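News > Motorsport > Endurance > Team News

Damasceno returns to endurance racing with a rebuilt Conden coupe

Clostham has seen plenty of race cars come and go over the years, but it has been a long while since one stirred up as much friendly chatter as the dark green coupe that rolled out of the Damasceno workshop on 4th October. The small family-run team confirmed that it will go back to endurance racing next season with a heavily reworked version of its Conden, and that it plans to enter 2 cars if the second can be finished over the winter.

Regulars at the Clostham circuit will remember the old Conden fondly, if only for the noise it made coming up the hill behind the paddock. It was quick in a straight line and hard on its rear tires, and drivers who had it for the last stint of the day tended to climb out looking as though they had been wrestling a mattress. The new car keeps the same basic shell and the same doors (the team says it had a whole rack of spares and saw no reason to waste them), but almost everything underneath has been drawn again.

Morena Morelli has led the engineering since August of last year, and she is the first to admit that the early weeks were mostly spent taking things apart and putting labels on them. "I wanted to know what we had before I asked anybody for money," she said, laughing. "Some of it was lovely, and some of it had been repaired so many times I couldn't tell you what it used to be."

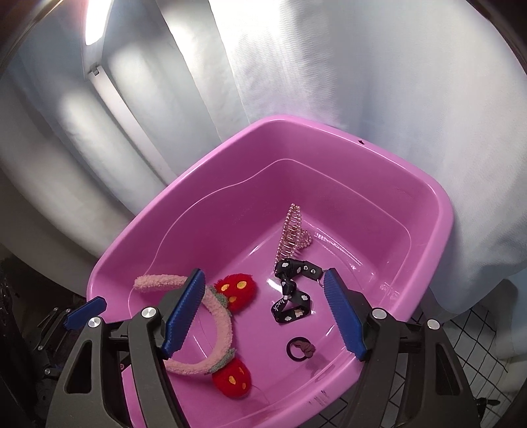

The biggest change is at the back, where the suspension pickup points have moved and the gearbox sits lower in the car. Morelli's group also took 72 pounds out of the body and the cooling system, much of it from a radiator arrangement that had grown a little more every season as one fix was bolted on top of another. The new ducting comes from Gomuvent, a supplier just down the road, which made several versions of the front intake before everyone was happy with the temperatures.

Testing so far has covered 214 laps, all of them at Clostham and a good many in the rain. Zuleica Teixeira did most of the driving and sounded very pleased with how it went, though she would still like a little more feel from the brakes in the slow corners at the far end. "The old one was always trying to tell you something, usually something rude," she said. "With this one I can do a full stint and still have a conversation afterward, and my shoulders are very grateful!"

Teixeira will share the first car for the full season. Her co-drivers have yet to be named, and the team would only say that talks are going along nicely and that at least one familiar face is involved. The calendar has 7 rounds, opening and closing at Clostham, and Damasceno means to be at every one of them, weather and gearboxes permitting.

There is one more test to come before the car is stripped down for the winter. Spectators are welcome along the bank by the pit entry, and the snack stand will be open, so bring a warm coat and stay for a bowl of the chili.

Comments (3)

hillside_hank
So glad to see them back. My dad and I used to stand up behind the paddock just to hear the old Conden go by. Hope they haven't made it too quiet.

Bettyo
Is the bank by the pit entry okay for a stroller? It was awfully muddy last time.

apex214
Moving the gearbox down should help a lot, that thing used to roll like a boat. Any word on who is in the second car?

Related news
Clostham pit lane to be resurfaced before spring
Gomuvent adds a second shop for racing parts
Teixeira on learning to love night stints
Entry forms open for the club six-hour race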